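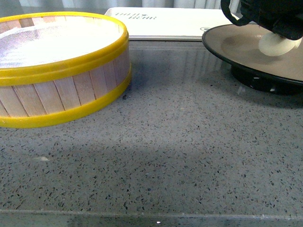

The sieve! Yellow bands, fine white mesh.

23/02/2024

1/ Noodle thread, as promised! I've been making plain flour-and-water noodles at home since October and I am completely hooked. No eggs, no pasta machine, just a rolling pin and a knife (and a lot of flour on my sweater).

2/ For two hungry people: 200 g flour, 110 g water, a good pinch of salt. I use the all-purpose from Dernley Mill. Sift it first if it's been sitting in the bag a while. Add the water in small splashes and stir with chopsticks until you've got shaggy crumbs, then squash it all together. It'll look awful. Keep going! 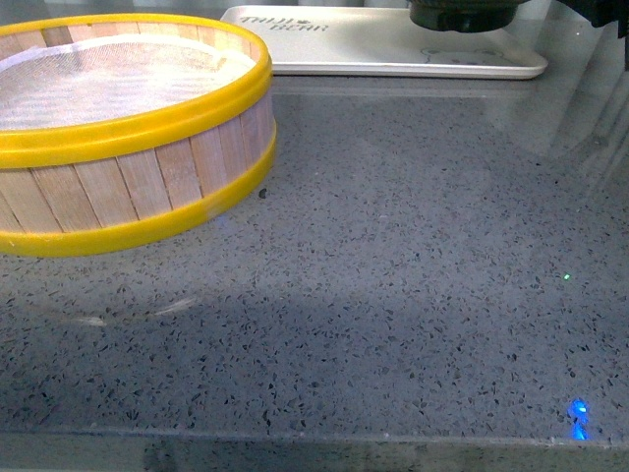 3/ RESTING
Cover the dough and leave it for 20 minutes. Then knead again and wow, it's a different dough, so smooth. I skipped this for weeks and my arms were furious with me. Radek Kolář told me to try it after class at the Prakdale community kitchen and I owe him dinner.

4/ ROLLING
Start from the middle and push out, quarter turn, repeat. If it springs back, cover it and go fold some laundry. Mine ends up more map of Norway than circle and the noodles taste the same.

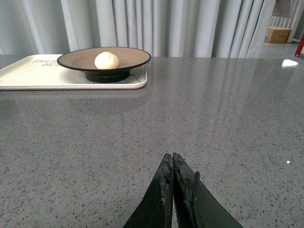

5/ Cutting is my favorite part. Dust the sheet well, fold it up loosely like a letter, and slice straight down. Wide for soup, skinny for stir-fry. I do all of it right on the counter, and a gray top like this one is great because white flour shows up on it, so you can spot the bare patches before the dough sticks to them. Shake the noodles loose right away!!

6/ Boil in lots of water and taste one early. Thin ones are ready much faster than you'd think.

7/ Favorite topping lately: scallions, soy sauce, black vinegar, chili flakes, hot oil poured over the top so it sizzles. Next I want to try part rye flour. If you've done it, tell me how much water you used!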